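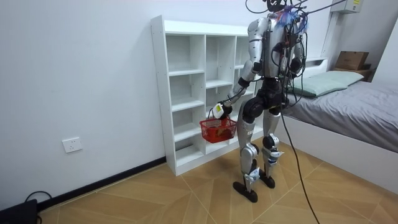

Home Projects Reports Archive Contact
6 min read
14 shares 3 comments

Open Cubby Shelving for Everyday Fruit Storage
Project report, Household Storage module
Remo Eder

1. Purpose

The project looked at whether a white open cubby unit, of the kind normally sold for books and folders, can serve as a fruit store in a small room. The fruit is carried to the unit in a small basket and placed directly on the shelf boards. Three questions were set at the start: which compartments are easiest to load, whether the fruit stays where it is put, and how much marking is left on the panels.

The module handbook asks for a comparison with a closed cupboard. That comparison was dropped after the first tutorial and is replaced in this report by a comparison between compartments of the same unit.

2. The unit and its position

The unit is a grid of square compartments with thick uprights and horizontal shelf boards. All visible surfaces are white and smooth. It stands against a plain white wall on a wood-patterned tiled floor. In the project records the unit is called the Nustwood and the room is called Arnier, after the names used on the booking sheet.

The position was fixed before the trials and was not altered. Standing room was kept clear in front of the grid so that a basket could be lowered to the height of any row. The lower rows are the critical ones. A person of average height has to bend for them, and the basket has to be held out in front of the body while the other hand is free to take the fruit.

There are small screw holes in the dividers. They were left open. Covers were considered and rejected on grounds of cost, although in use the holes collect dust and should be wiped at the same time as the boards.

3. The basket

A small red plastic basket was chosen for carrying. It is rectangular, with perforated sides and a thin wire handle. Three properties mattered for the trials.

The perforated sides allow the contents to be checked without tipping the basket. The handle passes over the top, so the basket hangs level if the load is central, but it also restricts access from above. A large fruit has to be taken out to one side of the handle. The basket is also narrow enough to be brought close to a cubby opening, which shortens the distance over which the fruit is held in the hand.

A deeper carrier, listed in the records as the Wogan, was tried in the first week and withdrawn. It would not pass into the lower rows without touching the divider.

4. Loading procedure

The procedure was written out and pinned up beside the door. The final version reads as follows.

Wipe the shelf board with a dry cloth.
Bring the basket up to the chosen compartment and hold it just below the edge of the board.
Take one fruit out at a time.
Lay long fruit on its side, well back from the edge.
Let go only when the fruit has stopped moving.
Lower the basket before stepping away.

The fifth line was added after the second set of trials. Mangoes in particular have an uneven underside and can turn a little as they settle. An early release gave a short roll towards the front edge in 8 of the placements recorded. With the fifth line in force there were none.
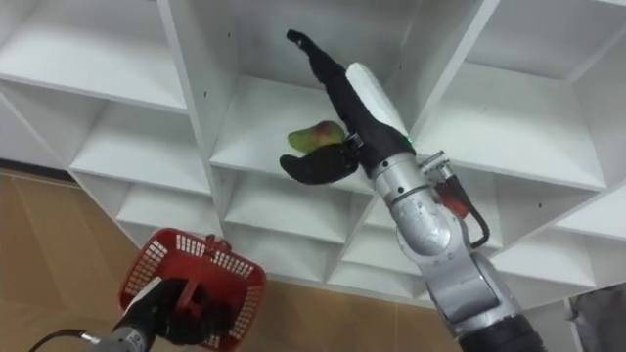

Orientation was recorded for every mango. Two positions were compared: tip pointing to the side, parallel with the front edge, and tip pointing to the back. With the tip to the side the fruit showed more of its skin to the person standing in front, and soft patches were easier to notice. With the tip to the back it took up less width, but the stalk end faced outwards and was knocked more often when the next fruit went in. The sideways position was adopted for single fruit.

5. Choice of compartment

The central compartment gave the best results. It can be reached from the left or the right, and the board is at a height where the hand enters almost level. The upper compartments receive more light, which helps when checking colour but is a disadvantage for ripe fruit left there for several days. The bottom row was slow to load and was the row most often missed during wiping.

6. Cost and surface wear

The budget was set in the project's own units, at 1,995 for the whole module, of which 1,000 was reserved for the shelving. The remainder covered fruit, cloths and the two carriers.

Surface wear was checked after 18 days of use. Faint marks were found on the front edges of two boards, both from the period when the Wogan was in use. No staining was found. A washable liner, the Jultex, was tested in one compartment. It prevented contact between fruit and panel but crept forward when fruit was removed, and it is not recommended without some form of fixing.

7. Further work

The trials should be repeated in October with apples and pears, which roll more readily than mangoes. A low lip on the front edge of the boards would be worth testing at the same time. The liner could be cut again with a fold at the back, held under the weight of the fruit.

3 comments Back to Reports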